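Boards > Home & Interiors > Small Offices and Studios > Lighting a white room without going crazy

brightside_37
We just moved our workshop into a new unit and I am so excited about it! White walls, white ceiling, a long beam running across it, and a pale gray-green glass panel next to the doorway that I fell in love with at the viewing. The only thing I can't settle is the light. The landlord put in fluorescents and I want to swap them for something softer, maybe the Fluris panels. Anyone tried them?

oldladder
Keep the fluorescents. You have people working in there all day and you want to see what's in your hands. Soft light is for restaurants.

tansy_m
Disagree with oldladder! We put Fluris panels in our sewing room last October and I can thread a needle at 9 pm just fine. Get the ones with the dimmer, though. The plain ones hum.

brightside_37
Ooh, good to know about the hum. I should say that we mostly work standing up and moving around, so desk lamps won't help us much.

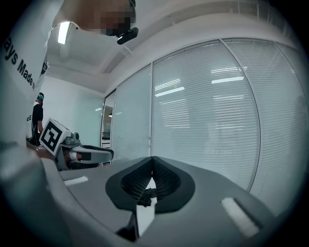 What I really love is the little pendant lamp through the doorway, back where the counter is. It makes that part feel like a cafe – I'd like some of that warmth to reach the main room. Budget is 2,000 for everything, wiring included.

kettle_drum
Love a glass panel! Do NOT cover it with film. We frosted ours at the old Valderrama building and lost half the daylight in the hall.

oldladder
2,000 goes fast once an electrician shows up. Change the tubes to a warmer color and spend the rest on paint for one wall. My 2 cents.

tansy_m
OK, the warmer tubes are a decent idea, I'll give you that. Plolus has them in packs of 15. But white walls are lovely, leave them alone!

kettle_drum
Seconding white walls. I'd hang one more pendant by the doorway so the two talk to each other. Iletti makes a small one that doesn't glare.

brightside_37
Warmer tubes first, then a second pendant – I'm sold! Off to measure the beam.

Contact us | © Small Spaces Boards | Back to top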